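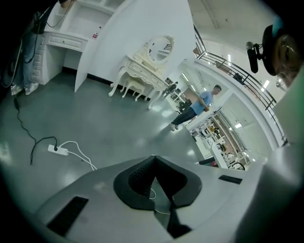

*Vanity with oval mirror and matching stool, next to a white desk unit with open shelving.*

## About Jarnivham

Jarnivham refinishes and resells bedroom and study furniture from a single workshop in Drotlow. We opened in May with 2 spray booths and now run 4. The stock list stands at 853 pieces.

Carved work is handled separately from flat panels. Cabriole legs and mirror scrollwork are cleaned by hand, primed, and sprayed in 3 thin coats — thick coats fill the carving. Drawer units are checked for square and fitted with new runners where needed.

Vanities are sold with their stools and are not split. Built-in desks are quoted per room, including removal. Delivery covers Drotlow and Poston. Orders for Mandagi ship by freight.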